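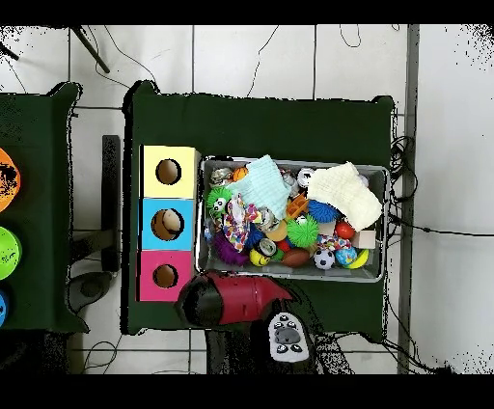 Erby boxes on the left, mixed tray on the right, green cloth under both.

List: ornent-sorting
Date: September 19, 2022
Subject: Re: Mixed tray contents and hole size for the Erby boxes

Replies in line. I have trimmed the parts that were settled in June.

> We are putting together a mixed tray for a sorting exercise and have
> the Erby boxes on order. The Ornent sheet says to "fill the tray with
> varied items" and gives no more than that. What do you put in it, and
> does the mix matter?

The mix matters more than the quantity. A tray of nothing but balls can be sorted by size alone and the exercise is over quickly. I want at least four kinds of surface in there: smooth, spiky, fuzzy and knitted. Our current tray has the smiley-face ball, the toy football and a small soccer ball for the first group, spiky balls in blue and green, a purple pom-pom, and two knitted cloths. Keep the spiky balls to different colors, otherwise people treat them as a set and pull them out one after the other.

Put in a few things that have no obvious partner. The wooden block does this well. So does the patterned fabric toy, which gets classed as cloth by some people and as a toy by others. Either answer is acceptable under the Ornent sheet as long as it is applied the same way until the tray is cleared.

> Can the cloths be left out? They end up on top of everything.

They can, but I would leave them in. A cloth hides part of what is under it, so the order in which things come out changes. Crumple one and drape the other. A folded cloth lies flat and tends to come out with whatever is on it. The cream one is the better of ours for draping over a rim, as its ribbed surface holds a fold.

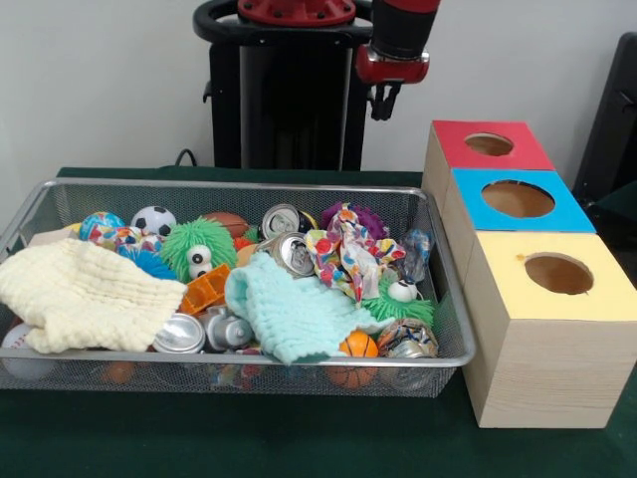 A similar setup from the side. Cream towel over the front rim, crushed cans in with the soft toys.

On cans: use crushed ones only. A full-height can rolls when the pile shifts and goes over the edge. Check each one for a torn lip before it goes in and discard any that have it. I rinse them, leave them to dry for 2 days, and replace the lot when the paint starts to come off on the towel.

> Which way should the boxes face, and how far apart? The Huang
> instructions show them in a row along the back.

The Huang layout assumes a longer table than most of us have. We set the boxes in a column beside the basket, short side to short side, openings up. The order of the colors makes no difference to the exercise, but pick one and write it down – we start from yellow at one end with blue in the middle, and the log sheet is printed to match. Leave a gap between the basket and the nearest box that is wide enough to set an item down in. Without it, anything draped over that side of the basket ends up lying against the box.

> What diameter are the holes? We have some larger balls and would
> rather not find out afterwards.

On our set the blue box measures 83 mm. I have not measured the other two and would not assume they match. Before adding a ball to the tray, try it against every opening by hand. There are three results: it drops through, it does not enter, or it sits in the opening with part of it showing. The third is the one to record. A ball seated in the opening counts as placed on the Ornent sheet, but it blocks the box for whatever comes next. You can see a beige one in the blue box in the first picture. We count it as placed and clear the opening before the next item.

Fabric is a separate case. The larger cloths will go through if fed in by a corner, and then take up most of the box. Decide beforehand whether they belong in a box at all.

> Last one. Where do small parts go?
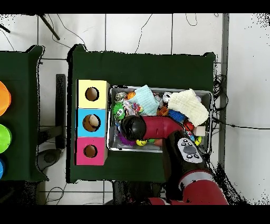
Small parts should be kept out of the boxes, as they are tedious to recover from under a cloth. The Sadik notes suggest a lidded tub. I prefer open bowls on a separate table, where the contents can be checked without touching anything. Ours are the orange, green and blue ones at the far left, and the colors are deliberately not the same three as on the boxes, apart from the blue. That overlap is a nuisance. If you are buying new, get a white bowl in place of the blue and the sheet needs no footnote.

Resetting takes me 7 minutes: boxes tipped out over the tray, cloths shaken and put back last, openings checked, bowls emptied. Stir the tray from the bottom or the heavier items stay there for good. I wash the cloths after every 5 resets and wipe the smooth balls at the same time. The spiky ones collect lint and need a brush.

If anyone has measured the openings on the yellow box, please post the figure with the method used. Calipers across two diameters would be enough.

--
ornent-sorting mailing list
Trim quoted text when replying. Attachments are held for review.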